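Tuesday, July, bench notes, lid-and-latch task

Started the morning where Friday left us: the planner thinks it is a genius and the wrist camera thinks it is underwater. Igor Doležal merged the new contact estimator into the Florar branch at 8:40, wrote "should be fine" in the commit message, and went to get coffee. I have learned to read that message as a weather warning.

State of things before touching anything:
- planner on the Mavano build, approach cone back to defaults
- grasp scorer retrained on 117 clips, 5 held out
- Percy's logging patch in, finally with timestamps that only go forward

First job was the yellow part on the black container. The scorer wants to treat the slots as an edge with some noise on it, so it offers a nice flat pinch wherever the yellow is widest. I masked the broad face and made it score the slot edge only. Candidates moved up where I wanted them, and the confidence dropped to 40, a fair number for a network that has just been told its favorite answer is banned.
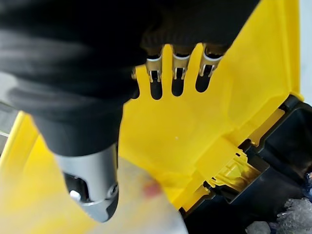 Wrist view, fingertips at the slots, yellow part. Slot-edge mask on.

Contact estimator says "contact" on all the fingers it was asked about. It also says "contact" when I unplug the tactile stream, so I am not framing that result yet. Igor's theory is a stale buffer. My theory is that the default return value is True, which I found on line 94 after a fairly short investigation. Changed it to None. Three downstream modules fell over at once, each of which had apparently been living on that True for months. Dalibor owns two of them and took it well. The third belongs to me.

Bubble wrap remains a problem for depth. Anything clear gives us holes in the cloud, the hole filler fills them with whatever is nearby, and the collision checker then steers politely around a lump of solid nothing. Tried a smaller fill radius. Better, slower. Leaving it small for now and putting up with the wait.

After lunch: motion blur. The pose tracker assumes sharp frames, and when the wrist swings it gets long streaks and does its best with them, meaning it reports a pose with great conviction somewhere in the next county. Melina's suggestion was to gate on a cheap sharpness score and let the forward kinematics carry the estimate until the picture settles down. I had wanted to do something clever with deconvolution. We did Melina's thing.

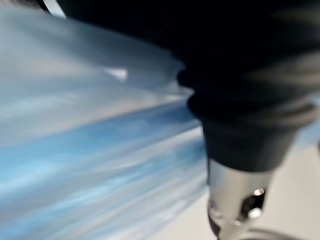
Percy Benavides

Gate is in as of 2:15. Frames like that one now get thrown away before the tracker sees them, and the kinematics take over until there is something worth looking at. The threshold is a guess. I set it by scrubbing through a log and stopping where I personally could no longer tell what I was looking at, so it is calibrated to my eyes and should be redone by someone who has slept.

Side effect: the drop counter in the log viewer now climbs during every fast reach and turns red, and Eduard came over to ask what was on fire. Nothing was. I have made it gray. If it ever matters, we will miss it, so add a real alarm on consecutive drops, not total drops. Put my name on that.

Then the arms-down pose. Zutside's self-collision model still uses the old capsules for the legs, with no allowance for the fabric covers, so the checker believes there is more room beside the thigh than there is.
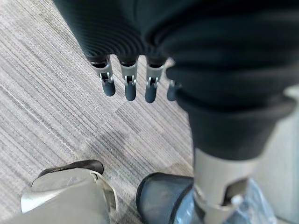 I fattened the leg capsules and reran the rest pose in sim. It now refuses to plan out of it at all, on the grounds that it is already in collision. Technically a consistent position. The start-state check needs a small tolerance that the path check does not get, and Šimek has a flag for that which none of us has ever set. Setting it tomorrow, with Dalibor watching, with the speed limit low.

Left over:
- redo blur threshold on somebody else's eyes
- find out who else relied on that True
- ask Igor to retire "should be fine"
- cloth margin: measure it, stop typing in numbers I like
- fill radius, again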